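Every winter somebody tells me the big orange is the good orange. I have paid for that advice since July, when I started keeping track, and I'm not convinced. 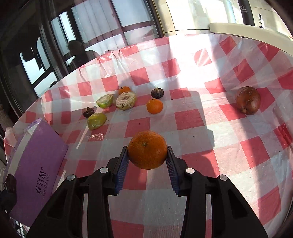 Khôi Âu replies that size means nothing and you should go by weight in the hand, heavy for its size is juicy. Fine. Heavy compared to what? I don't carry a reference orange around Toledo.

Also the stem scar thing. Greenish scar means fresh, says one site. Greenish scar means picked too early, says another. Pick one, people.

Mangosteens are worse. You can't see a thing through that dark rind, and the guy at the Skeltport market swears by the green cap on top. He also sells them, so.

And cut fruit under plastic wrap: does it really keep 7 days? Mine smells like the fridge by day two.

Going to eat the small orange first. If it's sweeter than the big one I'm done taking advice.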